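端材と小物の受け箱について、わかっていること全部

読了時間:5分

作業台の上というのは、放っておくと「あとで片づけるもの」の博物館になる。うちの工房も長らくそうで、入館料を取ろうかと考えた時期もあった。以下は館を畳むまでに覚えたことのメモ。順番に意味はない。

■ 箱は口の広いものを選ぶ

底より口が広がっている、壁の斜めな箱がいい。まっすぐな壁の箱は見た目こそ凛々しいが、隅に入り込んだ木片を指でほじくる羽目になる。前はKernitzの深い引き出し箱を使っていて、底のほうに何があるのか誰も知らなかった。引っ越しのときに出てきたのは、乾いた接着剤と、探すのをやめて三回買い直したビットである。

■ 傷と汚れは気にしない

新品の箱を買うと、最初の一週間だけ人は丁寧になる。二週目には普通に投げ込んでいる。内側の黒ずみや底の引っかき傷は使っている証拠なので、磨かないこと。磨く暇があったら中身を減らす。切り粉だけは刷毛で払う。

■ 色を塗る

細い角材の切れ端は、長さが似ていると見分けがつかない。そこで余った塗料で色を決めておく。うちでは赤茶が「使う」、濃い緑が「たぶん使う」。「使わない」に色はなく、ストーブに入る。Ho-yin Tsaoに言わせると「たぶん使う」はストーブの予約席だそうだが、彼の棚には112本の「たぶん」が立てかけてある。本人が数えて、本人が少し黙った。

塗料はBechの水性の残りで足りる。木口まで塗らなくていい。木目の向きがわからなくなって後で困る。

■ 箱は台に固定する

手を突っ込むたびに箱が逃げるのは、箱の性格ではなく摩擦の問題だ。角をクランプで台に留める。二本あれば十分で、締める力はほどほどに。薄い板金の縁は、力自慢に対して正直にへこむ。私はDorkonの安いのを一組、3,000円で買った。もっと高いものもあるが、箱を押さえるだけの仕事に学歴は要らない。

横の空いたところには段ボールを一枚敷いておくと、天板が長生きする。印刷の文字が逆さまでも性能に差はない。

中身は散らして置く。赤茶と濃緑くらい離れた色だと、灰色の底の上でよく見える。青いクランプは箱の左上の角。
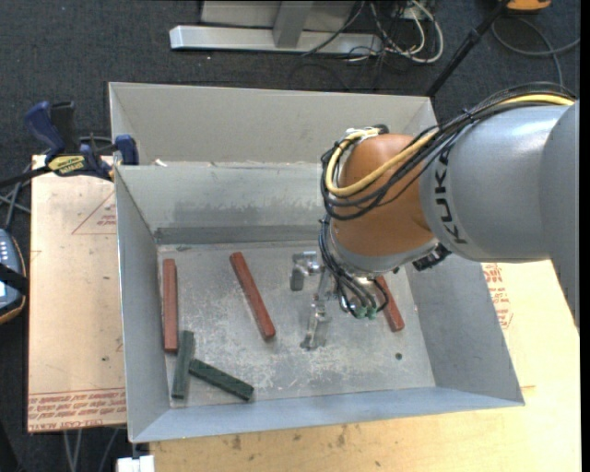
二枚目では、緑の木片の左に小さなねじが一本。 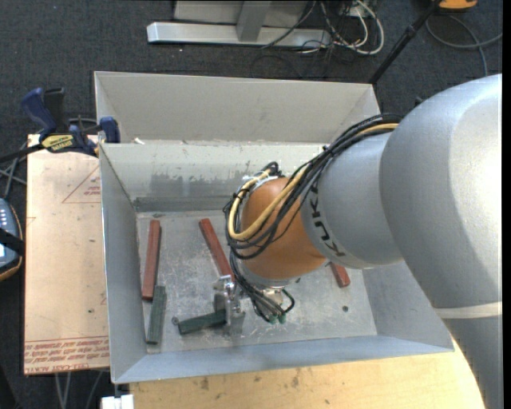
■ ねじは別の皿へ

木片の箱にねじを同居させると、次に箱を傾けたとき、ねじだけが床の一番暗いところへ行く。蓋つきの小皿をひとつ横に置き、見つけたらその場で移す。「あとで」と言った瞬間に、例の博物館が再開館する。

底に穴のある箱なら、細いねじはそこからも落ちる。裏からテープを貼っておく。Vilhjálmur Dalsgaardは磁石を貼る派で、おかげで彼の鋼尺はいつも箱の裏にくっついている。

■ 中身を空にする日

9月に一度やった。次は未定。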